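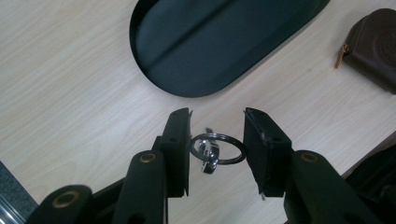 지난번 글 끝에 오픈데이에 다녀오겠다고 살짝 흘려 놓고는 한참을 조용히 있었더니, 이웃분들이 안부를 물어봐 주셔서 이제야 자리에 앉아 씁니다. 다녀온 곳은 Wultari라는 작은 작업실 겸 연구실이고요, 손에 쥐고 쓰는 집게로 사람이 물건을 옮기면 그 동작을 모아 로봇에게 가르치는 일을 하는 곳이에요. 저는 로봇이라고 하면 자동차 공장의 커다란 팔부터 떠올리는 사람이라, 책상 앞에 앉자마자 조금 당황했습니다. 밝은 나무 책상에 짙은 색 타원형 쟁반 하나, 갈색 가죽 파우치 하나, 그리고 검은 집게 손가락 사이에 열쇠고리가 있는 게, 제 방 현관 선반이랑 별로 다를 게 없더라고요. 은색 조각이 달린 그 조그만 고리 하나를 두고 어른 여럿이 숨을 죽이고 있는 분위기가 참 좋았습니다.

## 찾아가는 길부터

사실 가는 길에 한 번 헤맸어요. 초대 메일에는 건물 뒤편 계단으로 올라오라고 되어 있었는데, 제가 앞과 뒤를 거꾸로 생각하는 바람에 옆 건물 세탁소에 들어가서 로봇 보러 왔다고 말해 버렸습니다(사장님이 아주 친절하게, 그리고 익숙하다는 듯이 손으로 방향을 가리켜 주셨어요). 계단을 다 올라가니 문 앞에 슬리퍼가 나란히 놓여 있고, 안에서 Rin Kuroda 씨가 이름표를 나눠 주고 계셨습니다. 제 이름표 번호는 6번이었어요. 한 조에 여섯 명씩 들어가는데 제가 우리 조의 마지막이라, 다들 저를 기다리고 계셨다는 걸 나중에 알고 얼마나 죄송하던지요.

첫 순서는 Minoru Wada 씨의 설명이었습니다. 화면에 표를 잔뜩 띄우실 줄 알았는데 칠판에 손으로 그림을 그려 가며 말씀하셨어요. 손에 쥐는 도구에 카메라가 달려 있고, 사람이 그걸로 평소처럼 물건을 집고 놓으면 손끝에서 본 장면과 움직임이 함께 기록된다, 그 기록을 한참 모아서 나중에 로봇이 따라 하게 한다, 이런 이야기였습니다. 여기서는 이 과정을 통틀어 Ditstead라고 부르신대요. 이름의 뜻을 여쭤봤더니 Wada 씨가 한참 웃으시고는, 처음 프로젝트를 시작할 때 칠판에 적힌 글씨를 누가 잘못 읽은 게 그대로 굳어졌다고 하셨습니다.

지난 8월부터 모은 기록이 3699건이라고 해요. 그중에서 쟁반과 작은 물건을 쓰는 탁상 과제가 321건이고요. 저는 숫자가 나오면 좀 멍해지는 편인데, 한 건 한 건을 사람이 직접 손으로 했다고 생각하니 갑자기 손목이 시큰해지는 기분이었습니다.

## 보는 것과 쥐어 보는 것

그다음이 시범이었어요. Hatsue Nakajima 씨가 집게를 쥐고 책상 앞에 서셨는데, 이분 손놀림이 정말이지! 뜨개질 오래 하신 분들 손을 보면 힘을 하나도 안 주는 것 같은데 코가 척척 생기잖아요. 딱 그런 느낌이었습니다. 가까이 다가갈 때는 느긋하고, 잡기 직전에 한 박자 쉬고, 그러고 나서 살그머니 오므리세요. 그 한 박자가 중요하냐고 여쭤봤더니, 급하게 움직인 기록은 나중에 배우는 쪽도 급해진다고 하셨어요. 아이 키우는 이야기 같아서 혼자 속으로 고개를 끄덕였습니다.

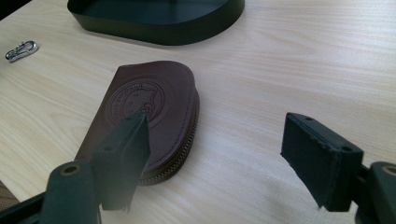 방문객도 돌아가면서 한 번씩 해 볼 수 있었습니다. 제 차례가 왔을 때 저는 꽤 자신이 있었어요. 젓가락질이라면 어릴 때 할머니께 엄하게 배웠으니까요. 그런데 막상 쥐어 보니 손가락 끝의 감각이 없다는 게 이렇게 답답한 일인 줄 몰랐습니다. 닿았는지 안 닿았는지를 눈으로만 알아야 하니, 자꾸 고개가 앞으로 나가고 어깨가 올라가요. 첫 번째는 허공을 집었고, 두 번째는 물건을 옆으로 밀어 버렸고, 세 번째에 겨우 들어 올렸는데 너무 기뻐서 그만 손을 펴 버렸습니다. 툭, 하고 떨어지는 소리에 우리 조 전체가 아이고 하고 탄식을 했어요.

제 옆에서 구경하시던 Győző Jakab 씨는 시계 수리를 오래 하신 분이라는데, 한 번에 해내셨습니다. 부러워서 비결을 물으니 숨을 내쉬면서 잡으라고 하시더군요. 그 말대로 다시 해 봤더니 저도 됐어요! 작은 고리 하나 들어 올렸다고 박수를 받은 건 살면서 처음이었습니다.

Nakajima 씨 말씀으로는, 작고 반짝이는 금속이 꽤 까다로운 편이래요. 빛을 받으면 모양이 달라 보이고, 얇은 고리는 보는 각도에 따라 선 하나처럼 보이기도 하니까요. 가죽으로 된 물건은 또 다른 식으로 어렵다고 하셨습니다. 누르면 모양이 바뀌니 어디를 얼마나 잡아야 할지 매번 새로 정해야 한다고요. 집에 와서 제 필통을 괜히 이리저리 눌러 봤습니다.

## 차 마시며 들은 이야기

끝나고는 옆방에서 차를 주셨어요. 보리차에 밤 과자였는데, 과자가 맛있어서 어디 것이냐고 묻다가 Ryota Maruyama 씨와 이야기가 길어졌습니다. 기록을 정리하는 프로그램을 맡고 계시고, 그 프로그램 이름이 Ambrosio랍니다. 사람이 올린 기록을 하나씩 보면서 쓸 수 있는 것과 없는 것을 나누는 일을 돕는다고 해요. 제가 떨어뜨린 것도 들어가느냐고 조심스럽게 여쭤봤더니, 방문객 체험은 저장하지 않는다고 하셔서 안심도 되고 조금 섭섭하기도 했습니다.

책상 위 물건은 어떻게 고르시느냐는 질문도 나왔는데, 이 대답이 저는 제일 재미있었어요. 처음에는 나무 블록처럼 반듯한 것만 쓰다가, 점점 사람들이 정말로 책상에 올려놓고 사는 물건으로 바꾸셨대요. 그래야 나중에 집이나 사무실에서 쓸모가 생긴다고요. 내년에는 서랍을 여닫는 과제도 시작하고 싶다고 하셨는데, 우리 집 둘째 서랍은 저도 한 번에 못 여니까 꼭 성공하셨으면 좋겠습니다.

참가비는 없고, 안내 책자만 입구에서 300엔에 팔고 있었습니다. 얇지만 칠판에 그리신 그림이 그대로 실려 있어서 저는 한 권 샀어요. 다음 공개일은 아직 정해지지 않았고, 정해지면 Cidomach라는 소식지로 알려 주신다고 합니다. 신청은 현장에서도 되던데 저는 이름을 적다가 주소를 예전 집으로 써 버려서, 내일 다시 연락을 드려야 해요. 혹시 가실 분은 꼭 건물 뒤편 계단으로 올라가세요. 세탁소는 왼쪽 건물입니다.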